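자주 묻는 질문: Dultwood 공동 책상 이용과 정리

이 페이지는 Dultwood 작업실의 큰 책상을 같이 쓰는 분들을 위해 썼습니다. 저는 한국어가 모국어가 아니라서 어색한 표현이 있을 수 있습니다. 뜻이 분명하지 않은 곳을 발견하시면 알려 주십시오. 8월에 한 번 고쳤고, 그 뒤에 받은 질문도 넣었습니다.

## 책상 이용

**책상은 예약을 해야 합니까?**

혼자 쓰실 때는 예약이 필요 없습니다. 네 명이 넘는 모임은 입구의 공책에 이름과 시간을 적어 주십시오. 금요일 오후에는 Semple 제본 모임이 책상 전체를 씁니다. 그 시간에는 창가의 작은 탁자를 이용하실 수 있습니다.

**이용료는 얼마입니까?**

한 번에 3,000원입니다. 몇 시간을 계시든지 같은 금액입니다. 현금은 입구의 봉투에 넣으시고, 계좌로 보내실 때는 보내는 사람 이름 뒤에 "책상"이라고 써 주십시오. 같은 날에 나갔다가 다시 오시는 경우에는 한 번만 내시면 됩니다.

**책상 위에 물건을 두고 가도 됩니까?**

점심을 드시러 가는 정도는 괜찮습니다. 집에 가실 때는 모두 치워 주셔야 합니다. 다음 날 계속할 작업이 있으면 서류철에 넣고 이름표를 붙여서 벽 선반의 아래 칸에 두십시오. 선반에는 11일 동안 둘 수 있습니다. 그 기간이 지나면 저희가 연락을 드립니다.

**음료를 마셔도 됩니까?**

뚜껑이 있는 병이면 괜찮습니다. 종이컵은 책상에 올리지 말아 주십시오. 나무 표면에 둥근 자국이 남은 적이 있는데, 그 자국을 없애는 데 오후 시간이 다 걸렸습니다.

## 작은 물건의 정리

**펜, 컵, 서류철은 어떤 순서로 치우는 것이 좋습니까?**

정해진 규칙은 없습니다. 제가 하는 방법을 적겠습니다. 먼저 제일 작은 것을 집습니다. 지우개, 클립, 뚜껑 같은 것은 서류철 밑으로 들어가면 찾기가 어렵습니다. 다음에 펜을 컵에 꽂습니다. 서류철은 안에 넣을 종이가 다 들어간 것을 확인한 후에 마지막으로 옮깁니다.

길쭉한 물건은 책상의 먼 쪽에 두었다가 나중에 치워도 됩니다. 다만 끝이 책상 밖으로 나오지 않게 해 주십시오. 지나가는 사람의 옷에 걸릴 수 있습니다.

책상이 짙은 갈색이라서 밝은 색 물건은 눈에 잘 들어옵니다. 하늘색 서류철이나 흰 펜은 멀리서도 보입니다. 검은 클립과 갈색 고무줄은 그렇지 않으니까 손바닥으로 한 번 쓸어 보시기를 권합니다.

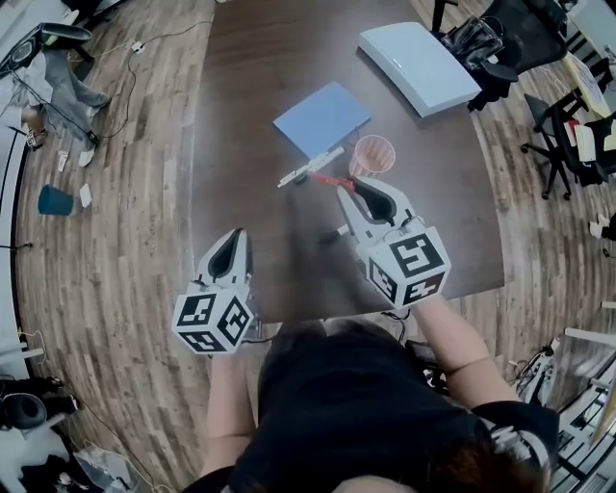

Hsiu-ying Ng 님은 순서를 반대로 하는 편이 낫다고 써 주셨습니다. 서류철처럼 넓고 납작한 것을 먼저 치우면 책상에 빈자리가 생기고, 그러면 작은 것들이 저절로 눈에 띈다는 의견입니다. 서류철을 들 때에는 밑에 깔린 것이 없는지 한쪽 모서리를 먼저 올려서 본다고 합니다. 저도 며칠 그렇게 해 보았습니다. 물건이 많은 날에는 이 방법이 더 빨랐습니다. 물건이 적은 날에는 차이를 느끼지 못했습니다. 두 방법 중에서 편한 것을 고르시면 됩니다.

**그물로 된 연필꽂이는 왜 자꾸 넘어집니까?**

그물 컵은 가벼운 것이 많습니다. 긴 펜을 한쪽에만 꽂으면 무게가 기울어서 넘어집니다. 펜을 여러 방향으로 나누어 꽂으시고, 가위는 다른 통에 두십시오. 바닥에 두꺼운 종이를 동그랗게 잘라서 깔면 펜 끝이 그물 구멍으로 나오는 일도 막을 수 있습니다. Horasetti 문구점에서 파는 고무 받침을 붙여 본 분도 계신데, 저는 써 보지 않아서 좋은지 모르겠습니다.

**펜은 어느 쪽을 위로 해서 꽂습니까?**

뚜껑이 있는 펜은 뚜껑을 위로 합니다. 사인펜은 눕혀 두는 것이 더 오래 간다고 들었습니다. 그래서 사인펜만 얕은 상자에 따로 모읍니다. 연필은 심이 위로 오게 꽂는 분이 많지만, 아이들이 오는 날에는 심을 아래로 해 주십시오.

**서류철의 색깔에 의미가 있습니까?**

없습니다. 예전에는 모임마다 색을 정해서 썼습니다. 그런데 같은 색을 계속 살 수가 없어서 그만두었습니다. 지금은 이름표만 봅니다. 이름표는 오른쪽 위에 붙여 주시면 선반에서 꺼낼 때 편합니다.

**주인을 모르는 물건은 어디에 둡니까?**

선반 맨 위의 Ullov 과자 상자에 넣어 주십시오. 값이 비싸 보이는 물건은 상자에 넣지 말고 저에게 직접 주시면 좋겠습니다.

## 책상 주변과 바닥

**전선은 어떻게 해야 합니까?**

사람이 다니는 길을 되도록 가로지르지 않게 놓아 주십시오. 어쩔 수 없이 가로지를 때는 바닥에 붙도록 펴고, 남는 길이는 의자에서 먼 쪽에 모아 두십시오. 의자를 뒤로 밀기 전에 다리 밑에 선이 있는지 보셔야 합니다. 사용하지 않는 플러그는 바닥에 두지 말고 선과 함께 감아서 상자에 넣습니다. 맨발로 밟으면 매우 아픕니다. 제가 밟아 보았습니다.

**휴지통이나 원통형 통이 옆으로 누워 있으면 세워야 합니까?**

비어 있으면 세워서 벽 쪽으로 옮겨 주십시오. 안에 무엇이 들어 있으면 쏟아지지 않게 먼저 입구를 손으로 막고 세웁니다. 둥근 통은 발에 닿으면 멀리 굴러가니까, 바로 세우지 못할 때는 벽이나 책상 다리에 붙여 두십시오.

**나무 바닥에서 의자를 끌어도 됩니까?**

들어서 옮겨 주시기 바랍니다. 바퀴가 있는 의자는 밀어도 괜찮지만 모래가 끼면 바닥에 줄이 생깁니다. 비가 온 다음 날에는 바퀴를 한 번 닦아 주시면 감사하겠습니다.

**책상은 무엇으로 닦습니까?**

물에 적셔서 꼭 짠 천으로 닦고, 바로 마른 천으로 한 번 더 닦습니다. 나뭇결을 따라서 닦아 주십시오. 알코올이 들어간 물티슈는 쓰지 않습니다. 풀이 굳어서 붙었을 때는 칼로 긁지 마시고 따뜻한 천을 3분 정도 올려 두면 부드러워집니다. 그래도 떨어지지 않으면 그대로 두고 공책에 적어 주십시오.

**정리하는 데 시간이 얼마나 걸립니까?**

사람마다 다릅니다. 끝나는 시간보다 조금 일찍 시작하시면 다음 분이 기다리지 않습니다. Wing-yan Chuang 님은 작업 중간에 한 번 치우면 마지막에 할 일이 거의 없다고 하셨습니다. 저는 그 습관을 아직 못 들였습니다.

## 그 밖의 질문

**도구를 빌릴 수 있습니까?**

자, 가위, 송곳, 재단용 매트는 빌려 드립니다. 펜과 종이는 가져오셔야 합니다. 빌린 도구는 책상에서 쓰시고, 집으로 가져가지 말아 주십시오.

**아이와 같이 가도 됩니까?**

네, 됩니다. 송곳과 칼은 아이의 손이 닿지 않는 위쪽 서랍에 넣어 주십시오. 아이용 의자는 한 개만 있으니까 오시기 전에 물어보시면 제가 확인해 드리겠습니다.

**질문이 여기에 없으면 어떻게 합니까?**

입구의 공책에 써 주십시오. 저는 저녁 7시 이후에 공책을 읽고, 답을 같은 쪽의 아래에 적습니다. 글씨를 조금 크게 써 주시면 제가 읽기 쉽습니다.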